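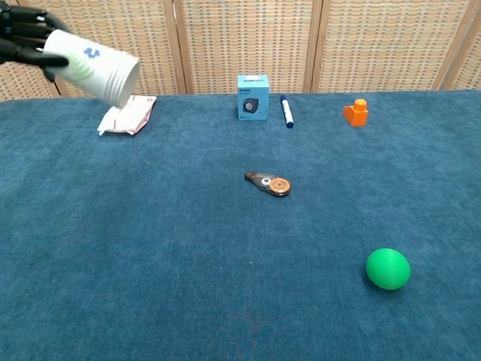
What is a leftover item on a shared table?

A leftover item is any small, loose object that stays on the tabletop between one use of the table and the next and has no fixed place there. Cups, wrappers, pens, clips and small boxes make up most of them. Furniture, fixed lamps and the table covering are left out.

4. Small Objects on Shared Tables

4.1 Scope of this section

Section 3 dealt with the rooms and their furniture. The present section turns to what was found on the tables. The records come from the shared rooms of the Doucette building in Stustcombe and were kept under the Adard study of common work spaces. Recording lasted eight weeks and ended in June. In that period 31 tables were visited, and 3493 entries were made. An entry is one object on one table at one visit. An object seen at two visits in a row therefore produced two entries, and the total should not be read as a number of separate objects.

All entries were made on the Indura sheet, the paper form introduced in Section 2. The sheet has a plan of the tabletop, a column for the object, a column for its state, and a space for remarks. The plan is divided into a far strip, a near strip, two side strips and a middle field. Recorders were asked to write down the common name of the object and to leave any judgment about its value to the later coding. Printed logos, colors and damage were entered under remarks.

4.2 Object classes

The coding uses four classes. The first, waste, covers things that most users of the room would throw away on sight, such as torn packets, used tissues and empty wrappers. The second, table supplies, covers markers, pens, clips, tape and similar small goods that are used up slowly and move from table to table. The third, personal and packaged goods, takes in small boxes, cases, chargers and anything else that a user might come back for. The fourth class is called unplaced. It holds objects whose common name was clear but whose reason for being in the room was not, for instance a single building block, one domino or a key ring without keys.

Disposable cups caused more discussion during the coding than any other object. A paper cup is waste once it has been used, but a clean one taken from the stack is closer to a supply, and the two look the same from the side. The first version of the Indura sheet placed all cups under waste. In the revised version a cup is coded by where it stands and in what company: a cup beside the kettle or inside a stack of its own kind is a supply, and a single cup on a work table is waste unless the remarks say otherwise. The rule is crude. It was kept because two recorders working from the same plan reached the same code with it far more often than they had before.

Crumpled packets gave little trouble in coding, but they did in naming. Recorders used packet, wrapper, sachet, bag and foil for what were probably similar things, and the material could not always be told from the surface. The names were merged during data entry, and the material was dropped as a variable.

4.3 The far-edge row

On the tables pushed against a wall or a partition, the most regular pattern was a loose line of objects along the far edge. Users who need space in front of them appear to push things away from the body, and the objects come to rest where the arm stops. The same movement is repeated by the next user. Over several visits the line becomes straighter and denser, and the middle field stays open.

The row differs from a tidy shelf in one respect that matters for the coding. On a shelf, things of one kind are usually kept together. In the far-edge row the classes are mixed, and waste may lie next to goods that someone plans to collect. Figure 1 gives a compact case. The row on the dark teal-blue surface holds, from left to right, a crumpled white packet with faint red printing, a small light-blue box, a white marker with a dark blue cap and a small orange block. These four objects fall into four classes. The white cup is away from the row, near the center of the table, and would be entered in the middle field.
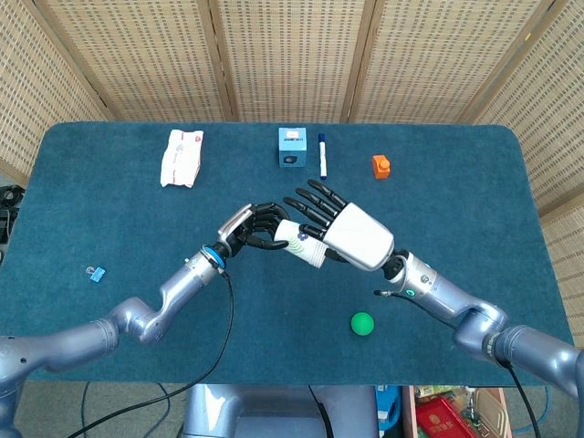 Figure 1. Far-edge row with objects of mixed class on a teal-blue table. A small blue binder clip lies on the left side, closer to the front.

The binder clip in the figure is typical of a second, weaker pattern. Clips, erasers and other very small supplies were often missed by the pushing movement and stayed in the side strips or near the front. A hand that clears a space for a notebook catches a box or a cup without effort, while a flat or narrow object slips under the edge of the palm or is simply not felt. On covered tables this was more marked than on bare ones - the covering holds a small object in place, and a light push does not move it far.

Orientation was entered for long objects only. Markers and pens in the far-edge row lay in every direction, but those pointing from front to back were more common than the recorders had expected. One possible reading is that such objects are put down by a person standing at the table, with the arm held straight out, and that a marker left by a seated person would be more likely to lie across. The sheets do not show who put an object down or how, and the point is left open.

4.4 Table coverings

Tables with a soft covering were compared with bare tables of the same size in the same rooms. Three differences are reported.

First, objects on covered tables kept their places for longer. A pen on a bare top could be found at the opposite side at the next visit, or on the floor. On a covered top it was commonly found in the same strip. Round objects lying on their sides showed the largest difference.

Second, covered tables were wiped less often. The cleaning staff of the building use a damp cloth on bare tops and go around the edge of covered ones, and objects in the row were lifted only if they were plainly waste. A crumpled wrapper in the far strip of a covered table had a fair chance of outlasting the week. Faint spots and small creases in the covering were frequent remarks on the sheets and were not coded further.

Third, color affected recording itself. On dark coverings, white and orange objects were entered without fail, but blue clips and dark caps were sometimes missing from the sheet of one recorder and present on that of another. Where two sheets for the same visit disagreed, the fuller sheet was used. The tables concerned were given a second pass with a desk lamp during the last part of the recording period, and the practice is recommended for future work.

4.5 Boxes and the question of return

Small packaging boxes deserve separate mention. They were few, but they stayed longest of all the objects in the third class. A box printed with a picture of its contents is treated by other users as if the contents were inside, whether or not this is so. It is moved with care, set upright again after being knocked over, and seldom thrown out. Recorders were not allowed to open boxes, and for most entries it is not known whether the box was full.

In group talks held with room users after the recording, boxes were described as belonging to somebody, even by people who could not say to whom. Cups and packets were described as belonging to the table. The wording was close to uniform across the groups. It suggests that the line between goods and waste follows shape and print as much as use: a box with straight corners and a label is given the benefit of the doubt, and a wrapper loses it as soon as it has been crumpled.

The unplaced class showed a similar tolerance. A building block or a game piece was rarely discarded, although few users expected its owner to come for it. Several people said that they had picked such an object up, turned it over and put it back. On the sheets this appears as a change of a few inches between visits, with no change of strip.

4.6 Limits

The sheets were filled in by eye and by hand. Positions within a strip are good enough to give the order of objects in a row, but not the distance between them. Visits were made in the late morning and again after 4 p.m., and the state of the tables in the evening is unknown. Depth was a further difficulty: where one object stood behind another, the lower of the two was sometimes entered late or not at all.

Agreement between recorders on class was over 80 percent before discussion, with cups making up the largest share of the disagreements. Agreement on strip was higher, apart from the corners, where the plan on the Indura sheet assumes square tabletops and many of the tables in Doucette have rounded ones. An object at a rounded corner could reasonably be placed in the far strip or in the side strip. For the analysis in Section 5 the corner entries were assigned to the far strip - a choice that makes the row look slightly longer than it may have been - and the results were checked with these entries removed. The order of the classes did not change.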